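Build log, two-arm table, Humovthorpe shared workshop. 18/05/2021. Thread.

**1/** Firmware on both arms is now the same Valis build. Before this the left one was a version behind and dropped packets above 2000 Hz. Loop rate is set to 2000 and stays there.

**2/** Wrist camera exposure next. Auto mode hunts whenever the arm moves off the dark tabletop, so I locked it at 3000 microseconds and left gain alone. 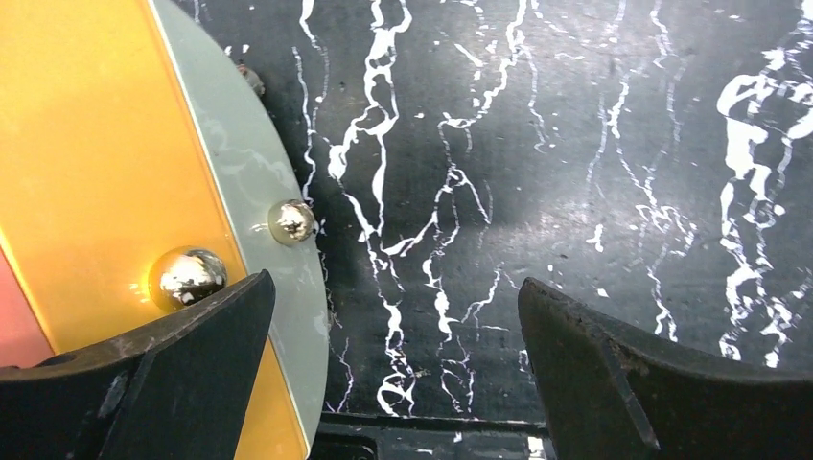 Fixed exposure costs some highlight detail. I can live with that for grasping, less so for pose estimation. Shiny parts are the worst case: the round metal knob on the yellow-orange panel throws back small bright glints, and the corner detector likes those more than real corners. The white veins in the black surface give it plenty of false edges too. Masking the table by color fixes most of the veins. Glints are still open.

**3/** Cable routing. The purple cables run outside the links in wide loops past the elbows. Internal routing would look better, but a swap takes 2 minutes this way and I have already done it twice. Strain relief at the wrist is a Desjardins clamp, filed down to fit. 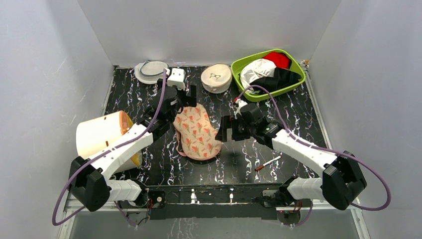 **4/** Base calibration. Both arms share one front rail, so I only solve for the offset along it plus yaw. Residual is 2 mm at full reach - fine for cloth and hats, poor for a marker pen. 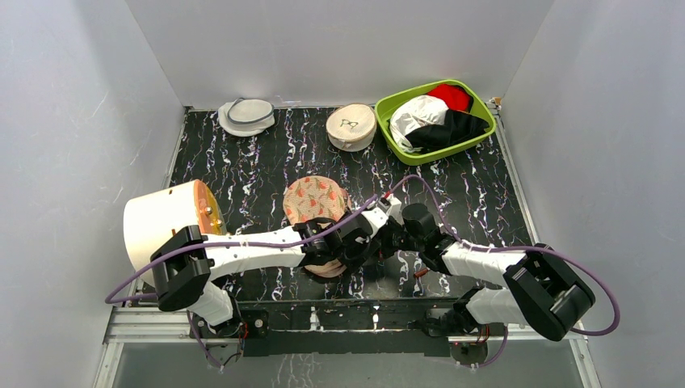 The yaw term drifts if the base bolts are torqued unevenly. Tighten in a cross pattern, then re-run the solve. I keep the old values in the Gellusstead repo with the config they belong to.

**5/** Still to do: a collision margin between the two wrists, a proper e-stop bracket, and a glint filter. Target for all of it is August.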